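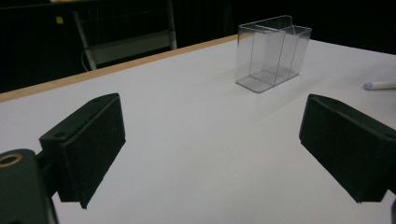 The hand-held gripper at the table, with the divided container at the back of the table.

Recording Demonstrations with the Hand-Held Gripper: Frequently Asked Questions

Maintained by Henrike Ackermann. Applies to the Rokberg gripper and to the Virton remote-control station. Last revised in June.

General

What is a demonstration?

One complete performance of one task, from the start position to the release, recorded without a break. The learning software receives the camera video, the finger opening at each moment and the path of the tool through space. It receives nothing else. If a step depends on something you know and the camera does not see, the step cannot be learned from the recording.

Which tasks are currently being recorded?

Placing an upright item in a divided container, taking it out again, and moving it from one compartment to another. These are three separate tasks with three separate folders. Do not chain them in one recording. The drawer task and the cable task have their own pages.

Should I use the hand-held gripper or the remote-control station?

Use the hand-held gripper for anything done on the tabletop. It is faster, and most people produce usable recordings within their first session. Use remote control when the arm's own reach or joint limits matter, for instance when the item sits close to the arm's base. A task list marked V is for the Virton station only.

Can I mix both methods for the same task?

Yes, but in separate folders. The timing is different. A remote operator pauses before contact much more often than a person holding the tool, and the training script treats those pauses differently depending on the folder they come from.

Do I need to have worked with robots before?

No. You need a steady wrist and the patience to repeat a movement. New operators record under the eye of Hauke Nolte or Elsa Ljungberg until their first batch has been accepted.

Before recording

How do I calibrate the gripper?

Open the fingers fully, press Calibrate, close them until the pads touch, and press Calibrate again. The readout must return to zero when the pads meet. Repeat this whenever the battery has been changed or the tool has been dropped. A drop must also be entered in the log, even when nothing looks wrong.

What should I check on the fingers?

Check that both pads sit flush on their blocks and that no screw has worked loose. A pad with a slightly ragged corner can stay in service as long as the corner does not curl into the gripping face. A pad that shifts under thumb pressure must be replaced. Replacement pads are in the drawer marked Jastwood.

Do not clean the pads with solvent. A dry brush is enough.

How should the table be arranged?

Put the container and the item anywhere within reach, then change the arrangement after every recording. Turn the container a little, move it nearer or farther, and swap the side on which the item starts. Operators tend to return everything to the same spot out of habit, and the resulting batch teaches the arm one spot. The arrangement does not need to be measured.

Does the background matter?

Less than people expect. Furniture and floor beyond the table may stay as they are. Moving people are a problem, and so is a monitor playing video. Ask colleagues to walk behind you.

What about lighting?

Overhead lights on, blinds in either position. Avoid direct sun on the tabletop, where the camera's exposure will jump when the tool turns. Desk lamps stay off unless the task list asks for them.

During recording

How fast should I move?

At a pace you could keep up for an hour. Approach at normal speed, slow down over the last hand's width, close the fingers without a jerk. Very slow recordings are as hard to use as hasty ones. The upper limit for the placing task is 73 seconds, and the software stops by itself when it is reached.

How wide should the fingers be open on the approach?

Fully open for the first half of the approach. After that you may narrow them to suit the item. Opening them wide early keeps the view between the pads free, which helps the software locate the target. It also gives you more room for error when the item is lying at an angle.

How do I handle a clear plastic container?

Transparent walls are the main cause of failed runs on this task. The camera picks them up as thin lines and may lose them altogether against a light surface, so the approach has to make the geometry plain. Come in from above the rim, never through the side, and hold still for a moment once the compartment is in view. With a tall white cylinder standing in one of the middle compartments, as it does in the close view of the container, dividers are near the item and leave the pads limited room. Line up the opening of the fingers so that both pads clear the dividers before you descend. If a pad touches a divider, continue as long as the container does not move. If it slides or tips, discard the run.
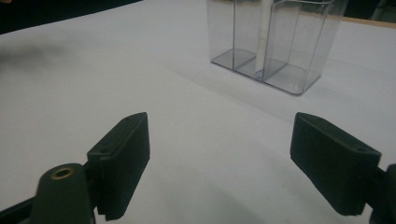
Remote operators have a harder time with depth than people holding the tool, and most of their questions concern how far away a target is. Use the base of the object as the reference, because its height in the video changes predictably as the tool advances. The clear container standing beyond the open fingers can be judged this way: its walls are only faint gray lines, but the base reads as a darker, bluish-gray plane on the white table, and the pale shadow toward the lower right gives a second reference. Follow the base until you are over the compartment, then switch your attention to the rim. On the Virton station the side camera may be used to confirm the height, though it must not be your main view, as the arm will not have it later.

What if I miss the grasp?

Open, back off, try again, and keep recording. One corrected miss in a run is welcome. The arm will miss too and needs to have seen a recovery. Two or more misses in the same run should be discarded.

Never stage a miss. Bernd Albers reviews the batches and rejects staged ones, which show a pause and a sideways movement that real misses do not have.

May I use my free hand?

Not between the start tone and the end tone. Keep it behind the tool or off the table. If you need to stop something from rolling away, end the run first.

My item rolls. Can I tape it down?

No. Choose a different starting orientation or start the item against the container. Tape changes how the item lifts and leaves residue that the pads pick up.

The lag on the remote station makes the arm overshoot. What can I do?

Reduce the motion scale to the lowest setting for the final approach and release the clutch pedal before repositioning your hand. If the lag persists, check that nobody is copying recordings over the same network. Do not try to compensate by stopping early. Operators who do this produce a hesitation just above the grasp, and the trained arm reproduces it faithfully.

After recording

How many runs make a batch?

Six accepted runs. After six, rearrange the table completely and have the tool recalibrated if a different person takes over. Short batches may be uploaded, but they wait in the queue until they are filled.

How large is the current set?

The set for the divided-container tasks holds 1858 accepted runs. The number on the status screen may be higher, as it includes runs awaiting review.

How should files be named?

The software names them. Please do not rename anything. Renaming breaks the link between the video and the motion file, and repairing it is manual work. Comments go in the notes field, in one line, in plain words: "touched divider, container did not move" is a good comment.

Why was my run rejected?

The reason is given as a short code next to the run.

TRK: the position of the tool was lost. Usual cause: the camera was turned toward a blank surface for too long.
OCC: a hand or sleeve covered the pads.
CAL: the pads did not read zero when closed.
MOV: the container moved during placement or removal.
LEN: the run reached the time limit.

If you disagree with a code, send the run number to Rüdiger Görtz. He can reinstate a run but cannot repair one.

Can I see how the arm performs with my recordings?

Training is run on pooled recordings, so there is no result for an individual operator. Results for each task are posted on the Ogunleye page after every training round, together with video of the failures. Looking through the failures is recommended before starting a new batch.

Can I borrow the gripper for another project?

Yes, when no session is booked. Ask Henrike Ackermann. Return it with the original pads fitted and the battery on the charger.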